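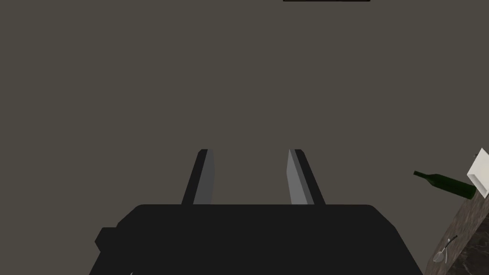 *Two upright prongs with an open gap between them, against a lighter background.*

**Tongs** are among the oldest and friendliest of gripping tools, made of 2 arms that close upon whatever wants lifting - a coal, a lump of sugar, a hot bread roll. Kitchen tongs are often sprung at one end, while the blacksmith's sort turn on a rivet, rather as scissors do.

The Rodholm household roll, begun in 1333, lists a pair kept beside the hearth, and Odair Rocha's fond little history of the subject gives them 10 pages, with a good deal about sugar tongs in Fulham besides.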